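# Is the Gralta handheld gripper kit worth it for a two-person shop?

**So-ying Chuang**

Hi all! I've been lurking here since I bought my first used arm, and now I finally have something to ask. We're a tiny outfit (me and my cousin) and we want to teach our arm to do tabletop tidying, mostly small soft things that need to go into baskets or bins. Teleoperating the arm for every single demo is killing us. It's slow, my wrists hurt, and I get maybe 60 decent runs on a good Saturday before I start making dumb mistakes.

So I've been looking at the Gralta pair from Kasolex. You hold one gripper in each hand, do the job the way you'd normally do it, and their software turns it into trajectories. The dealer quoted me $1300 for the pair with the marker plates and cables, and the Drendus processing plan is extra on top of that. For us that's real money.

What I'd like to know before I spend it:

- Do the fingers hold soft stuff okay? Felt, plush, floppy fake plants, that kind of thing.
- How annoying is the cable when you reach across a table?
- Does the tracking fall apart when your hands cross?
- Is the processing plan worth it, or can I get by without it?

I don't care much about looks or the carrying case. Thanks in advance, and please be blunt!

---

**lo_and_slow**

I've had a pair since March, so I can help with most of this. Short version: yes, I'd buy them again, but I'd budget for a few extras and I'd be picky about where you set up.

Soft things first, because that's what you're doing. The curved fingers are better at it than I expected. With hard, slick objects I had a bunch of slips in the first week, but anything with a bit of squish gets pinched and stays put. My one tip is to squeeze slower than feels natural. If you snap the fingers shut you get a jumpy grip signal and the policy learns to snap too, and then your arm goes around mangling everything you own. 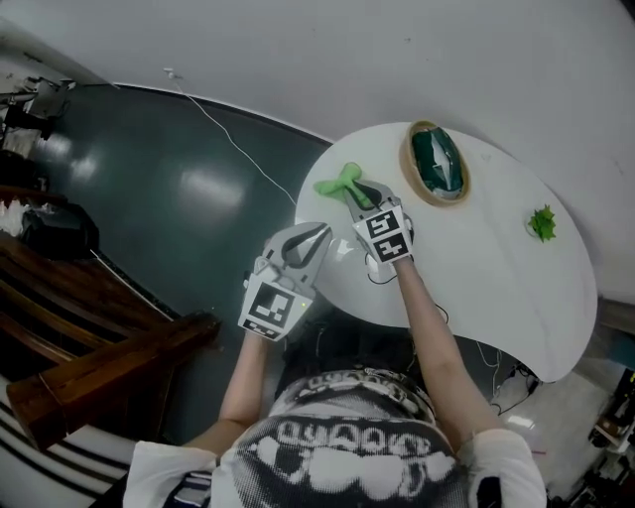 *Two-handed session at the round table, right gripper on the green leaf thing.*

The cable is my biggest gripe. It's thin and it doesn't weigh much, but it loves to drag over the table edge, and if you pull it tight at the end of a long reach you can see the little tug in your data afterward. I use a longer one now and leave a loop of slack by my hip. Cost me 17 bucks and I should have done it on day one.

On tracking: it reads those square black-and-white markers on the backs of the grippers, so what matters is keeping the backs facing the camera. Crossing hands is fine if it's quick. If one gripper parks on top of the other for a second or two, you'll get a gap and that run is toast. I also had trouble with glare! My table is white and glossy and I was getting washed-out spots until I turned off one bank of lights. A matte table would be smarter, I'm just too lazy to replace mine.

As for the Drendus plan, I paid for it for two months and then quit. It's good at throwing out bad runs for you, and if you're up in the 2000 demos range I can see it paying off. I was nowhere near that. I went through mine by hand in the evenings with the TV on.

Oh, and charge both of them before you start, even if only one is low. Mine get weird when one drops out mid-run.

---

**Pete in the garage**

cant speak to the software but the grippers are solid. dropped one on concrete twice, still works. the marker plate did come a little loose after the second time and i had to redo the calibration, took me most of an afternoon because the manual skips a step (you have to unplug BOTH before it'll let you start over)

if your arm's gripper is a different shape than the handheld one, ask the dealer about matching fingers before you order. mine weren't the same width and half my grasps were off until i swapped them

---

**So-ying Chuang**

Wow, thank you both, this is so much better than the sales call. Ordering the pair and skipping the plan for now. Pete, did you get the matching fingers from the same dealer or did you print them yourself?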